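Hand-guided teaching at the Sternadbridge cell

The Mustden arm at Sternadbridge went back into use in August, and most of the hours since then have gone into demonstrations. Védís Ladefoged runs the sessions with a leader arm on the bench - the operator moves the small arm, the large one follows, and joint positions are logged together with the wrist view. An episode lasts as long as the task takes. The current set stands at 158 episodes, of which four were dropped for timing gaps between the joint log and the video.

Operators are asked to work from the wrist view alone once the approach has begun. At close range the gripper hardware takes up a good deal of that view, and the shadow it throws on the surface behind is often the better cue for distance. 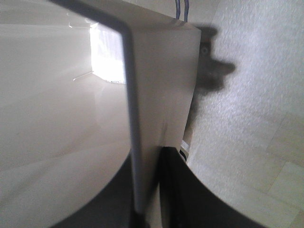 Flimo Newsletter, Issue 10, page 4

Glare is the other matter. A bright patch on a glossy curved surface moves as the wrist turns, and a policy trained under one lamp position tends to follow it. Dagný Frandsen now changes the lighting between blocks of episodes and notes the setting in the session log. Exposure stays fixed within a block.

Lauritsen's replay script has been updated. It runs a recorded episode back on the arm at reduced speed and reports any joint that departs from the log. Replays should be done before new episodes are added to the set, with the leader arm switched off. Each session needs roughly 900 MB of free space on the logging machine, and old replay files can be deleted from the local disk once they have been copied to the server.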